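I own one phone, one library card and one box of checks. On Monday it took me 40 minutes to find the three of them, and they were all in the same room. So I bought an organizer. A thread, which I will try to keep shorter than the search.

The household rule until now was "put it down and trust yourself." I put things down beautifully. The trusting part is where it falls apart.

First attempt was a bowl. Everybody has a bowl. A bowl is a drawer with the lid off. Within 10 days mine held a bike light, the spare key to an apartment I left in July, a Nenlow loyalty card with two punches in it, and one almond.

The key I returned. The almond I can't account for. I don't buy almonds.

Second attempt was hooks. Hooks are great for anything with a hole in it. Please walk through your home and count what has a hole in it. Keys, mugs, some cheese.

Anderson Xavier, who I have known since college and who owns a label maker, told me I needed "vertical storage with a dedicated slot per item." He said this at a birthday party. It was not his birthday or mine. I wrote it on my hand.

So I went to Pawlak on my lunch break and stood in the desk aisle, where a small plastic tray costs less than a sandwich and a slightly smaller one in bamboo costs 3 sandwiches. I was not going to be a bamboo person. I know myself.

Also they sell an organizer for your organizers. I touched it. I'm not proud.
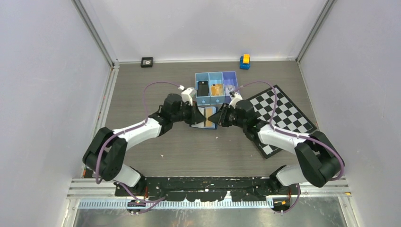 Compartments are where people lose their nerve. One is a cup. Two is an argument. Three is correct, and you can see it with the light blue tray: phone-looking thing standing up on the left, orangey-yellow card or packet in the middle, everyone with their own room and nobody lying on top of anybody. The right-hand one is a bit more purple than its siblings, and I respect that too. It gives you something to say when a person yells "where is it" from the hallway. "The purply one." Done, back to your soup.

Standing things up is the whole trick, by the way. A phone lying flat is a coaster. A phone standing up is a phone. I've put mugs on mine twice and only one of those was decaf.

Cards too. Flat cards form layers, like rock. I dug down through mine and hit a Clarkard gift card with $9.94 left on it, from a job I'd forgotten having. That is the most money tidying has ever made me.

Rules I've made for my own tray, which lives by the door:
Phone goes left.
Cards go in the middle.
Right side is for whatever I'm supposed to mail.
No food. See almond.

The right side is already a problem. It has a return slip for boots I've now worn outside, and a form for the city of Prekthorpe that wants to know if I still have a dog. I've never had a dog. I've been meaning to tell them for a while.

Anderson came by to inspect. He looked at it for a long time and asked why there weren't labels. I said there were three slots and one of me. He said "for now," and I've been thinking about that since.

He left a strip of labels on the counter. They're in the bowl.

Yes, I kept the bowl. Where else would I put the bike light?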